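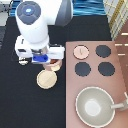 Section 4: Setting Up a Bedtime Routine in the Flandis Family Planner

Getting a small child to bed can feel like the longest part of the day, and we hope this section makes it a little easier on everybody. You'll build a simple evening routine, share it with the other grown-ups in the house, and set the reminders so they help without nagging. Set aside a quiet half hour for it, preferably when the kids are at school or already asleep!

Before you start, finish Section 3 and make sure each child has a profile. If you share custody or have a grandparent who does bedtimes, invite them now, so that everyone is looking at the same plan.

1. Open the Evenings tab and tap New Routine. Give it a name your child will like. (Our own Fulgencio Tovar, who wrote the first version of this guide, called his "The Sleepy Train," and it stuck for years.)

2. Choose a lights-out time. Pick the time your child really falls asleep now, even if it's later than you'd like — you can move it earlier in step 6.

3. Add your steps in the order they happen: bath, pajamas, teeth, story, lights out. You can add up to 9, but most younger children do better with fewer.

4. Set the total length. The planner suggests 90 minutes, counting the bath. If your evenings are tighter than that, drag the slider down and the steps will shrink to match.

5. Under Reminders, choose Chime or Silent. Chime plays on every phone in the household, so have a word with your partner first.

6. After a week or so, tap Adjust and move lights-out earlier by about 10 minutes. Stay there for a few nights before you move it again.

Note: The clocks go back in November in most of the country, and routines follow your phone's clock. You may want to turn on Gentle Shift a few days ahead.

Note: Weekends have their own settings. Tap the little moon beside a routine to copy it over, then change whatever you need.

Caution: Deleting a routine also deletes its sticker chart, and stickers can't be brought back. If your child is proud of that chart, use Pause instead.

If two children share a room, make a routine for each and link them with Buddy Mode, which lines up the story step so you only have to read once. The older child can stay up afterward with a quiet activity of their own.

Related items

Section 3: Adding Child Profiles
Section 5: Sticker Charts and Small Rewards
Section 6: Sharing a Plan Between Two Homes
Moving Your Calendar Over from Brokine
Pairing a Lecomte Night Light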